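Kundon Ready-Built Kitchen Cabinets — Wall and Base Units

Product group: Kitchen storage
Made by: Kundon
Sold through: Pasano showrooms and the Pasano trade counter
Supplied: Assembled, with hanging hardware

Overview

The Kundon range is a set of wall and base cabinets for small and medium kitchens. Every unit ships assembled. The boxes are glued and screwed at our shop and checked for square before they are wrapped, so the work on site is limited to hanging, leveling and joining. The range is meant for landlords, small builders and homeowners who want to replace a kitchen without ordering made-to-measure units.

Wall units come with doors or as open boxes. Base units come with doors, with drawers, or as a sink base with no back panel. All units in a finish are made from the same batch of material where the order allows it. If you are adding to a kitchen ordered in an earlier year, ask for a color chip first. Stain lots vary and we do not take back cabinets for a color difference.

What is in the box

Each wall unit is packed with its hanging rail, rail screws, two joining bolts and a bag of shelf pins. Base units are packed with four leveling legs and a toe kick clip set. Doors are hung before shipping and taped shut. Leave the tape on until the unit is on the wall. Handles are ordered separately, and doors are not drilled for handles unless you ask for it on the order form.

Choosing a layout

Start from the sink. It is the one item that is hard to move once the plumbing is in, and the wall units are set out from it in both directions. Most customers put closed units over the main work area and an open box or open shelf close to the sink for things used every day. 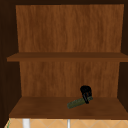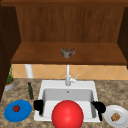
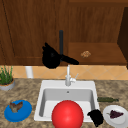
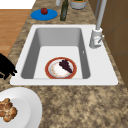
Shelf position is the question we get most often from people ordering open wall units. Shelves are set at the shop according to the order form, and the pin holes allow the height to be changed later. The first box in the pictures has a single shelf across the middle, and that is how we ship open units if the form is left blank. It suits mugs, bowls and short jars. For cereal boxes or tall bottles, move the shelf up and keep the short items above it. You can also order a second shelf for any unit — it comes with its own pins and needs no extra drilling.

Sink base

The sink base is open at the back and has a cross rail at the front only. It will take most single-basin drop-in sinks. Check the sink maker's template against the inside width of the cabinet before cutting the countertop. Sinks with a faucet mounted at the side need more room on that side for the supply lines, and in a narrow kitchen this can mean going up one cabinet size.

Countertops are not part of this range. Pasano can order laminate and stone tops from Ertürk, and their fitters will template once the base units are level and fixed. Please do not book the template visit before that point. A wasted visit is charged to the customer.

Hanging the wall units

Fix the rail into studs. The unit hooks over the rail and is adjusted from inside with a screwdriver, then bolted to its neighbor. Two people are needed for the wide units. Tile or plaster that is badly out of plane should be packed behind the rail, because tightening the unit against a bowed wall will twist the box and throw the doors off.

Care

Wipe with a damp cloth and dry afterward. Do not use scouring pads, bleach or anything with wax in it. Standing water on a shelf edge will lift the finish in time. A touch-up pen is available for each stain color.

Ordering and delivery

Stocked finishes leave the warehouse within 38 hours of a confirmed order. Other finishes are made to order, and the current wait is shown at the trade counter. Delivery is by Furkovach and is to the curb or garage only. The flat delivery charge is $47 per order. Orders over $1,000 are delivered free.

Check each carton for damage before signing. Note any damage on the driver's sheet and keep the wrapping. Claims without a note on the sheet are not accepted.

The warehouse closes for stocktaking in April. Orders placed then ship when it reopens.

Related products

Toe kick, 8 ft length
Filler strip, matching finish
Extra shelf with pins
Touch-up pen
End panel, wall or base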